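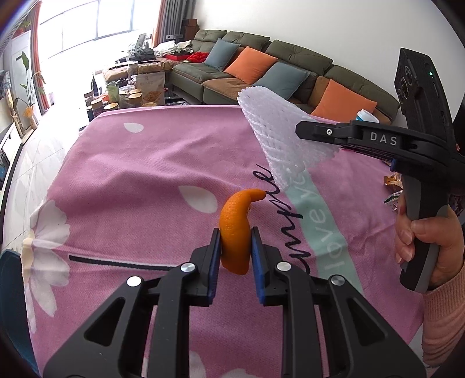
A curled strip of orange peel between two blue pads.

How to measure the real latency of a music app (and stop trusting the number on the settings page)

Open the audio settings in nearly any synth, looper or effects app and you'll find a latency figure. It's usually small and it's usually flattering. In Vostora, the looper I use most, it sits next to the buffer size menu and changes when you pick a different buffer, which makes it look like a measurement. It's a calculation. The app takes the buffer size, divides by the sample rate and prints the answer. It has no idea what your converters are doing, or what the operating system adds on the way in and out.

This guide shows how to get the number that matters, which is how long a sound takes to go out of your device and come back in. You need a loopback cable and ten minutes or so. You don't need a test app, and I'd be careful with the ones that promise a score, since several of them never say what they're measuring.

What you need

An audio interface with at least one line input and one line output. I used a Stovico two-channel box. The steps are the same for any class-compliant interface.

One short cable that fits from an output to an input. On mine that's a balanced quarter-inch cable.

An app that can play one track while recording another, and that lets you export both as WAV files.

Any free audio editor on a computer that will show the time ruler in samples.

Headphones off, monitors down. You are about to plug an output into an input, and if you have direct monitoring switched on you can get a very loud howl. I have done this once and don't plan to do it again.

Step 1: Fix the sample rate

Set the app to 48 kHz and check that the interface agrees. If the interface has its own control panel, look there as well. When the two disagree, the system resamples quietly in the background and you end up measuring the resampler too. Some apps show whatever rate you asked for even if they didn't get it, so believe the interface if there's an argument.

Step 2: Turn off compensation

Look for a setting called latency compensation, recording offset or auto align. Vostora calls it Align Takes and hides it under Recording, not Audio. Switch it off. If you leave it on, the app will slide the recording earlier by whatever amount it thinks is right, and you'll be measuring its opinion of itself.

Step 3: Make a click

You want a sound with a sharp start. A rimshot sample works. A single-sample click drawn in an editor is better. Don't use the app's metronome unless you know it gets exported, because in many apps it doesn't, and you'll have nothing to compare against.

Put the click on track one, a second or so in from the start. Leave silence before it.

Step 4: Patch and set levels

Run the cable from output one to input one. Turn off direct monitoring on the interface. In the app, set track two to record from input one, and turn off input monitoring for that track as well.

Play the click and bring the input gain up until it peaks somewhere in the upper half of the meter. The exact level doesn't matter as long as it isn't clipping and isn't buried in hiss.

Step 5: Record

Start the transport from zero and record track two while track one plays. Let it run past the click and stop. Do it again, on a new track, several times. One pass tells you very little. Some systems come up with a slightly different delay each time the audio engine restarts, so close the app completely and do a few more after reopening it.

Step 6: Read the gap

Export the tracks with no effects, no normalizing and no trimming of silence. Watch that last one – an export that helpfully trims the silence will wreck the whole test.

Load the files in your editor, zoom in until you can see where the click begins on each, and note the difference in samples. Then divide by the sample rate and multiply by 1000 for milliseconds.

My first run, with the app at its default buffer, gave a gap of 1425 samples. At 48 kHz that works out to 29.7 milliseconds. The settings page said 13. I repeated it with a different cable in case I'd done something silly, and the result was the same.

What the difference means

The settings page isn't exactly lying. It's reporting one slice of the trip and letting you assume it's the whole thing. The rest goes to the output buffer, the safety margin the driver keeps, the USB transfer and the converters at both ends. You can't remove most of that, but you can find out how big it is.

If you only play a synth from the touchscreen, you care about the output side plus the screen, and a loopback test doesn't cover the screen at all. Please don't halve your round-trip number and call it touch latency. I see this in forums a lot and there's no reason the two halves should be equal.

Making it smaller

Drop the buffer one step at a time and listen to a busy patch for a minute at each step. Stop when you hear crackles, then go back up one. Re-measure afterward. On my setup the lowest stable buffer saved 9 milliseconds, which I could feel when playing guitar through the app and couldn't feel at all when playing pads.

Check your effects. Anything with lookahead adds delay, and not every app tells you how much. I measured a limiter called Ritchie, from a small plug-in maker in Ilemberg, by putting it on the input track and running the same test. It added more than its manual suggests. Bypassing it from its own panel made no difference to the delay; I had to remove it from the chain.

Forget wireless headphones for live playing. I tried a pair out of stubbornness, holding a measuring mic against one earcup, and got a gap of 3944 samples – over 82 milliseconds. The box said "low latency." It didn't say compared to what.

Be wary of any "performance mode" switch. In two of the apps I tried, it dimmed the display and did nothing I could measure.

Setting the offset by hand

Once you have a number that repeats, go back to the recording settings and enter it as a manual offset. Vostora wants samples. Other apps want milliseconds, and a few round to the nearest whole one. Enter it as a positive number first, record the loopback again, and check that the clicks line up. If the gap has doubled, the app uses the opposite sign.

Write down the sample rate and buffer size beside the offset. Change either one and the number is wrong. I redid mine after a system update in February and it had moved, with nothing in the release notes about audio.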